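Open Day at the Karnik Building: Visit Report
Introduction to Automation, Project 2 (Site Visit)

1. Why we went

The assignment asked each group to attend a public demonstration of an automated system and report on what it did, how it was presented, and what we would change. Two groups had already claimed the bottling plant. We got Grorach, a company that works on two-armed household robots out of the old Karnik building, and which opens its doors one afternoon every July. Admission was free, which settled the matter for a group with our budget.

2. Getting there

The Fillwood bus leaves you at the bottom of the hill. The building is at the top. The flyer promised 600 visitors over the afternoon, and at 1:30 most of them seemed to be in the line for the iced coffee cart. We signed in, got a sticker with a time slot on it, and were told that our slot was running late. It ran late by 45 minutes. We used the time to read the posters in the hallway, all of which had the word "seamless" in them.

3. What was on show

There were three stations. The first was a gripper on a bench that sorted bolts. It was quick and correct and almost no one watched it. The second was a talk on safety, given in a room with the blinds down, after lunch. Our notes from the talk are good for the first page and then become a drawing of a duck.

The third station was the one people had come for. Grorach has furnished part of its ground floor like a home, and a robot there tidies the living room. Visitors stand behind a rope. A presenter with a headset explains each step shortly before it happens, or in some cases shortly before it doesn't.

4. The cushion task

The job we watched was the sofa. The robot had to pick up a throw cushion with both hands, lift it, and put it back upright against the backrest. Any of us could do this while looking for our keys, and none of us had ever thought about how.

A cushion is a bad object for a machine. It has no fixed shape, so there is no single right place to grab it. Squeeze too gently and it slides out. Squeeze harder and the middle folds, the corners go wherever they like, and the thing you planned to set down is a different shape from the thing you picked up. Our course has spent most of the semester on rigid parts with known dimensions, and we felt a little cheated on the bus home.

We saw four attempts. On the first, the robot lifted the cushion and set it down leaning, which got applause. On the second it dropped it. The third was stopped by the presenter before the lift, with no reason given. The fourth worked, and was so slow that a small boy next to us lay down on the floor.

The presenter told us that 400 practice runs had been done on cushions alone, using covers of different fabrics. Someone asked how many had gone well. She said this was a very good question and took the next one.

5. What we learned

Using two hands made more sense once we had seen it. One hand could pinch a corner, but the rest of the cushion would hang and swing. Holding it from both sides keeps the load even and lets the robot turn it on the way down. The cost is that both arms have to agree, and when they disagree even slightly the cushion takes the strain.

We also learned that speed matters more to an audience than we had assumed. Pavliuk, the planning software the robot runs on, was described to us as cautious. This was fair.

6. What we would change

Put a clock on the wall so visitors can see how long each attempt takes. Show the failed attempts again on a screen and explain them; they were the most useful part of our visit and got the least discussion. Move the safety talk to the morning.

Our group scored the demonstration 17 out of 20 on the course rubric. We took off two points for the waiting time and one for the hill.
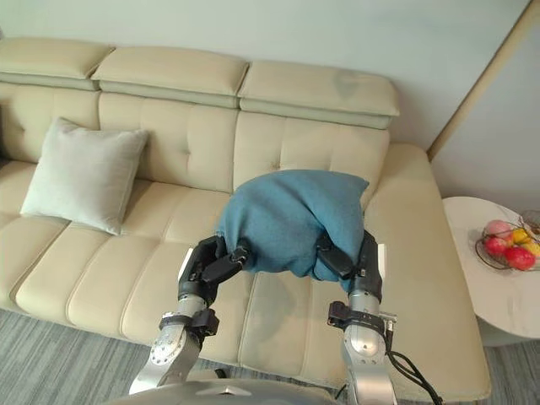
Figure 1. The sofa task at Grorach, with the blue cushion held in both hands.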